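Search this site
Enter keywords
Go

Escobedo Bench Refit: Progress Report to the Gandel Fund
Prepared by Wanda Halvorsen, 1/28/23

1. Work completed this period

The enclosure and tabletop portion of the grant is complete. The old bench had a dark, scratched surface that showed every spill and made small parts hard to find. It was removed in the first week of January and replaced with a white top on aluminum rails. Hollis Baptiste checked the top for level at the corners and at midspan, shimmed one rail, and checked it again after the base plates were bolted down. The second set of readings matched the first.

The walls of the enclosure are a light color throughout. Thu Trình tested two finishes before the order went to Britano. The glossier one gave a hot spot near the far edge under the overhead lamps and was rejected. The finish now installed cost $200 more than the line in the original budget. The difference was covered from the hardware line, where the fastener order came in low. 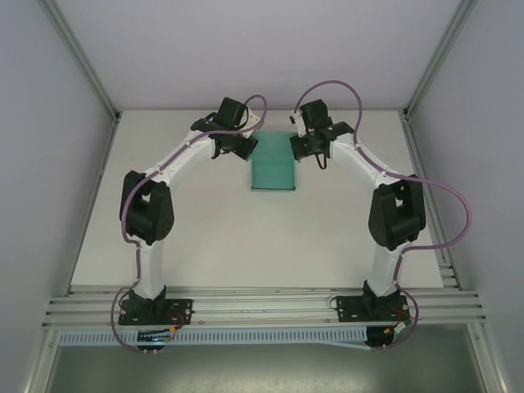

Cable routing is not finished. The present routing leaves slack at the bases and long loops higher up, and King-fai Tsai has asked that the loops be shortened before the side panels are closed for good. Clips have been ordered from Uvar. The first batch was the wrong diameter and went back. Until the replacements arrive, the cables will be left as they are and inspected at the start of each shift.

2. Use of the bench

Logged bench time for the period was 43 hours against a planned 80. The shortfall comes from the rail work and from a delay in getting the lamps rewired. Tobias Yazzie has moved the remaining hours into the next period. No change to the end date is requested.

Small objects placed near the far edge are easier to pick out on the new top, and less time goes to resetting between runs. We have not measured the savings. A timing sheet will be kept from the next period on.

3. Open items

Cable clips: awaiting delivery.
Wipe-down procedure for the white top: draft with Baptiste. The cleaner used on the old bench leaves a film and should not be used.
Storage for loose parts: 6 bins approved, not yet labeled.

4. Spending

All lines are within the approved total. Receipts for the top, rails and wall panels are attached to the finance copy. The lamp rewiring invoice has not been received and will appear in the next report.

Related items
Escobedo Bench Refit: Proposal Summary
Escobedo Bench Refit: Parts and Suppliers
Gandel Fund: Reporting Schedule

This site uses cookies to remember your settings. Accept Decline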